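Back on the bin picking thing. Shop was quiet so I got most of Sunday on it, 5th December, last session before the Grutport people want their corner back.

Where we left off in October: arm bolted down, gripper on, nothing talking to anything. The Goel board kept dropping the connection after 78 seconds. Every time. Swapped the supply, swapped the cable, finally found a timeout buried in a config file I wrote myself. Great.

So now it talks. Cable routing is still ugly — zip tie on top, strap further back, yellow one looping round the front of the wrist because I cut it too long and I'm not cutting it again. It'll do untill the proper clips come.

Bin is clamped at the side now. Before that it crept a little each time the fingers touched the wall and all my positions went off. Should of done it on day one.
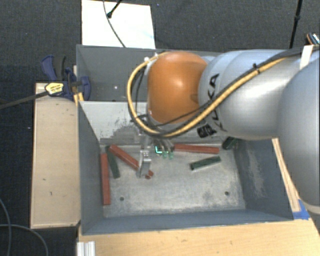
Red and green blocks in the bin, gripper down at one of the reds.

Blocks are the easy part, supposedly. Flat sides, two colors, all the same kind of shape. But they end up leaning on each other and against the walls, and the ones back in the corner are a pain. The arm needs to come in tilted and then the wrist wants to hit the rim. I've got the approach speed way down, 600 on the Bustero scale (don't ask me what units, the manual doesn't say) and I still keep a hand on the stop.

Dark green is the other headache. In the corner the color check reads it as nothing at all. Tried a lamp, got glare off the metal floor instead. Maybe paint the floor? Matte something. Or line it with paper and see.

Count on the logger when I packed up was 1710 attempts since we started. Not saying how many were good ones.

Next: lining, corner approach, write down the damn settings. Then it all goes over to Skerthorpe on the trailer if it stops raining.

3 comments

gearlash
Rubber mat in the bottom. Kills the glare and the blocks don't skate.

pinewoodbench
What clamp is that? Mine always works loose after an hour or so

tomatocan
78 seconds lol. Had the same with my Goel, mine was the keepalive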